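Frequently asked questions about renting a room in Flolholm House

These answers are for new tenants and for people who think to apply. Please read them before you write to the office, it will save time for you and for us.

Before you move in

Is the room furnished?
Yes. Each room has a bed frame, a mattress, a wardrobe, a desk and one chair. Curtains are included. Bed linen, pillows and towels are not included, so please bring your own or buy them in the shop on Plonska Street, it is open until eight in the evening.

What size is the mattress?
There are two sizes in the house, single and small double. The size is written in your room letter. Please check it before you buy sheets, as the office cannot exchange them for you.

Will the bed be made when I arrive?
No, the mattress is left bare so that you can look at it from all sides. If you see a stain or a tear, tell us on the first day and we will write it in the room report.

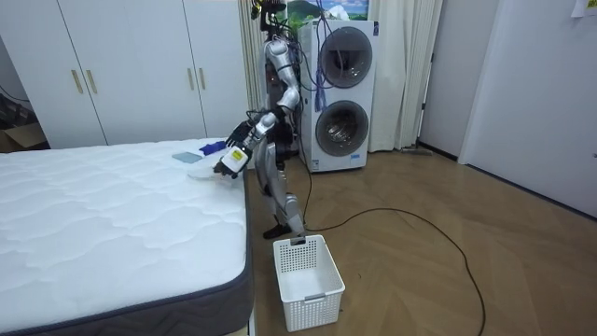
How much is the deposit?
The deposit is 6 weeks of rent. You pay it before you get the keys. We return it by bank transfer after the final check, if there is no damage and no unpaid bill.

Can I send my boxes before me?
Yes, but not more than a week before. Write your name and your room number on each box. We have a small storage room on the ground floor, and it is not heated, so please do not send plants or food.

Living in the house

Where can I wash my clothes?
The rooms on the garden side have a washer and dryer inside the room, one on top of the other. If you live on the street side, you use the laundry room in the basement. In both cases please clean the filter of the dryer after every use. 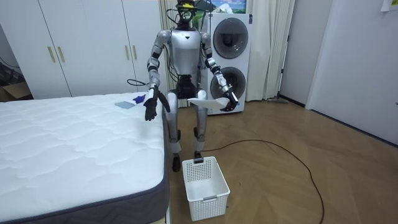

Garden side room with stacked washer-dryer

Can I run the machine at night?
Please start the last wash before nine in the evening. The floors are wood and the neighbour below you will hear the spin very well. On Sunday mornings we ask the same until ten o'clock.

How should I take care of the mattress?
Use a mattress protector from the first night. Once a month take everything off, open the window and leave the mattress uncovered for some hours. Then go over it with a dry brush, beginning at the head end. For a fresh stain use cold water and a little soap on a cloth. Do not use bleach. Xiaoyan Jin in the office can lend you a vacuum cleaner with a soft nozzle, you only need to sign for it.
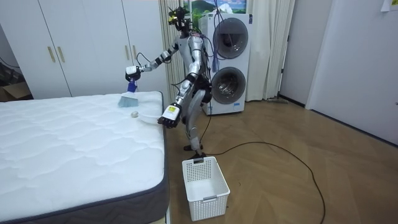
Brushing the quilted side

May I bring my own mattress?
You may, but then you must ask us first. We have space to store only a few mattresses, and when this space is full we must say no.

Can I have guests?
A guest may stay up to 8 nights in one month. For a longer visit please speak with Zihan Xie. Guests use your key, we do not give a second one.

Can I paint the walls or hang shelves?
Painting is not allowed. For pictures you can use the rail under the ceiling. Shelves are possible if Tianyou Shi looks at the wall with you before, because in the older part of the house there are pipes in places where you do not expect them.

Something is broken. What do I do?
Write in the repair book beside the front door, or send us an e-mail with your room number in the subject. Repairs are done on Thursday. If there is water on the floor or no heating, do not wait, call the emergency number which is on the back of your door.

Moving out

How early must I give notice?
One full calendar month, in writing. If you want to leave at the end of October, your letter must be with us before the month begins.

What must be cleaned?
The floor, the window inside, the wardrobe, and the washer-dryer if you have one. Take all bed linen away. A lost key costs 100 and this is taken from the deposit.

Who makes the final check?
Masanobu Koyama or Chenxi Pan. It is better if you are present, so you can see the report and sign it on the same day. Please book a time with the office when you send your notice.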